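Munent Lab open day, July 5, 2018. Posting as I go, wifi in the hall is terrible so these may land in a lump

1/ Came over from the Lodhi building on foot. Guadalupe Quezada was at the door handing out badges and earplugs. Earplugs not needed, the arms are pretty quiet. Kept mine anyway

2/ First stop is the small parts bench. Job is to pick up a clear plastic vial off a white table. Sounds easy. Clear plastic on white is about the meanest thing you can ask a camera to find – I could barely see it on the monitor myself
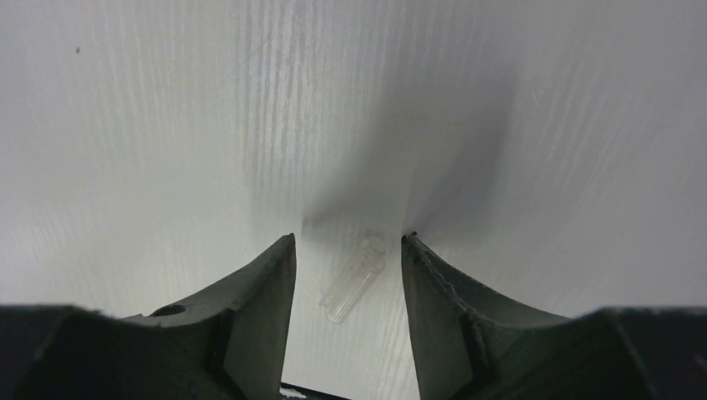

Vial on the table, fingers open. Look low, between the tips

3/ Guadalupe says they have logged 2,000 tries on vials alone since December. She wouldn't give me a success rate. I asked twice

4/ Somebody's kid asked if it can pick up a grape. Answer was "not on this carpet"

5/ Next round is pens. Highlighter, thin markers, loose caps, all lying at different angles. The idea is the arm has to deal with the mess as it finds it, no tray, no slots
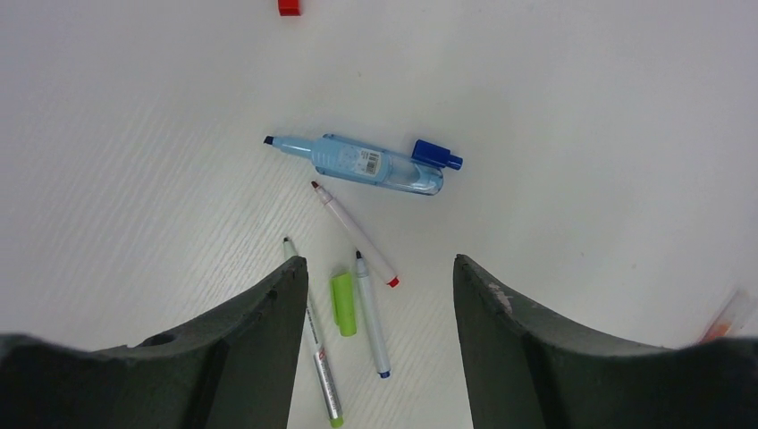 Highlighter, markers and a green cap, pens round

6/ Good question from a guy in the back: why are the fingers so beat up? They touch the table all day. A set lasts roughly 1,000 picks before they swap it, the new ones come from Jededden and take 2 weeks to arive

7/ Got to watch from the side for a bit. A white marker with a blue end cap, right up against the fingertip. I did hold my breath a little

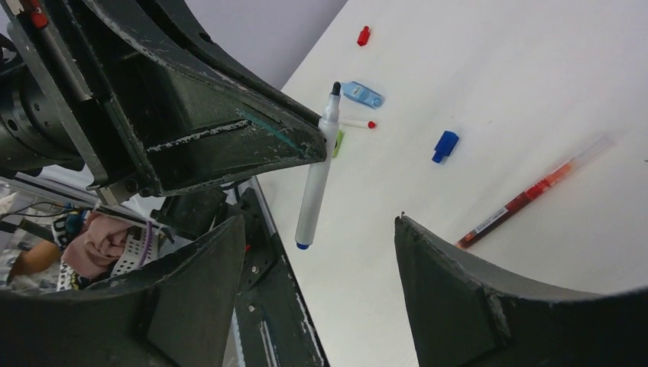

Munent Lab – Small Parts Handling Group

8/ The group is tiny. They share one meeting room with the software people and the whiteboard in there is half lunch orders. Guadalupe did the talk, 35 minutes, no slides, which I liked. Main thing I wrote down: they care more about how it lets go than how it grabs. Didn't expect that

9/ Also they call the control program Ultusico and not one person could tell me where the name comes from

10/ Back to vials for the last part. Crowd had thinned out, so I got a spot right at the rail. And there it is, small clear tube between two scratched up gray fingers
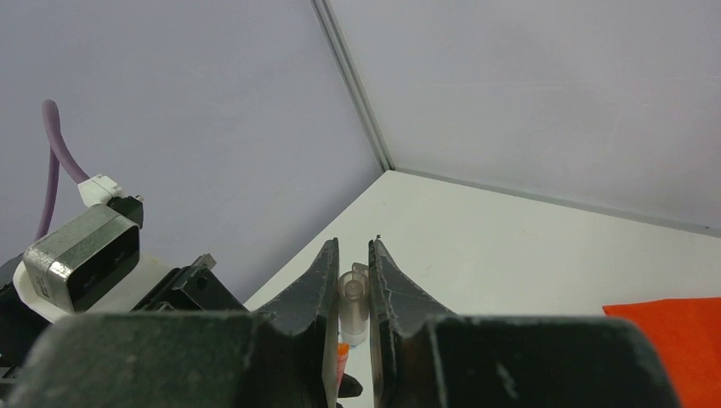
Vial in the grip, rim just over the fingertips

11/ Asked what's next. Lids. Screwing them on, which needs a second arm, which needs money. So, lids at some point

12/ They're doing another open day in December, sign up sheet is at the front desk and on the Munent page. Go if you can, wear shoes you can stand in, there are no chiars

13/ Ok bus is here. Will answer questions tonight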